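About Dakia

We record robot demonstrations for people who train robots. We are also fairly hard to impress about it.
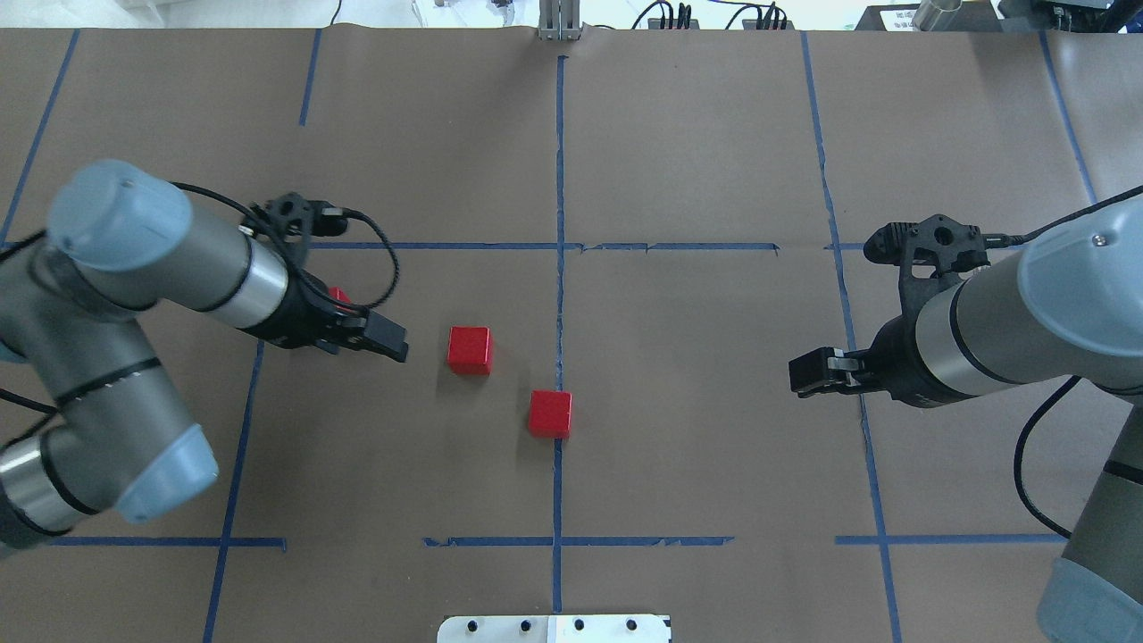
Two arms, red cubes and a taped grid on one of our tables in Rustby.

Dakia is a company of 8 people in a rented unit in Rustby. Customers send us a task they want a robot to learn. We set it up on a table, steer the arms through it by hand, record every run, throw out the bad ones and send back the rest with notes. That's the whole business. If you came here looking for the page where we say we are changing the future of work, we never wrote one.

How we got started

Kristine Dizon spent four years at a packaging plant where a learning robot was brought in to load trays. The sales demo was lovely. On the plant floor the thing did fine until somebody moved the tray a hand's width to the left, and then it closed its gripper on air all afternoon. When she asked to see what it had been trained on, she got a folder of runs with the tray in the same spot in every one of them. Same lighting, same operator, same tray.

She started Dakia with Eirini Karamanlidis, who had been fixing arms for a living and had her own list of complaints. Their idea was pretty modest. If a robot is going to copy what it is shown, then someone ought to care what it is shown, and write down what was left out.

We still don't know how far copying gets you. Some of us think quite far. Eirini thinks most of the progress people get excited about is better lighting. We argue about it at lunch and it has never been settled.

What we do all day

Mostly we move blocks. A basic set for a two-arm table is 200 runs of one task, and before the first run we write down where the objects will start. The blue tape is how we keep ourselves to it. People who swear they are placing a cube at random will put it in the same comfortable place near the middle again and again, and we have the old recordings to prove it (they are ours, from the first year, and we don't sell them). So the start square gets drawn from a list, the operator puts the cube there, and if it's an awkward reach then it's an awkward reach.

Operators swap after 19 runs. Tired people make jerky paths, and a model will learn those as happily as anything else.

Every run gets watched again by someone who didn't record it. Dropped cubes are kept and marked as drops. A fumble that gets recovered is kept too, with its own mark, and a customer can take those or leave them. We think they should take them. Several have disagreed, and one of them may even have been right.

The table covering is plain brown paper, and it wrinkles. We get asked to swap it for something smoother. We will if the customer's own tables are smooth, and we'll say in the notes that we did.

Things we won't tell you

We won't tell you that more runs will fix it. Sometimes they do. Sometimes you have bought a second helping of the same mistake - and we would sooner say so after the first small batch than after you have paid for the big one.

We won't quote a success rate for a model we didn't train. We get asked for one on nearly every first call.

We won't call a cube task a warehouse task. Picking up a red block on brown paper shows that a robot can be taught to pick up a red block on brown paper. It's a decent place to find out whether your cameras, your timing and your two arms agree with each other, and plenty of setups fail right there. Past that, we'd want to see it tried with your parts.

We also don't use the word "understands" in reports. Kristine takes it out if one of us slips.

Who we work with

Our longest running customer is Ogbonna, who make sorting equipment and who send back our notes with questions in the margins, some of them rude. We like that. We also did a folding set for Taketti, which went badly at first. Our start positions were too tidy, their team caught it, and we recorded the lot over again at our own cost. The list of start positions we use now came out of that job.

We take on 4 projects at a time. There is usually a wait.

Working here

We hire operators now and then. You don't need a degree or any history with robots. You do need patience, steady hands and a willingness to write "I don't know why it did that" on a form when you don't know why it did that. The work is repetitive and we say so at the interview. Operators are paid by the hour and never by the run, as paying by the run gets you fast, sloppy runs.

Visits

Customers can come and sit in on a recording day before signing anything. Bring your own parts if they fit in a car. Ask for Eirini if your questions are about the arms, and for Kristine if they're about cost or what goes in the notes.

Page last changed 06/01/2022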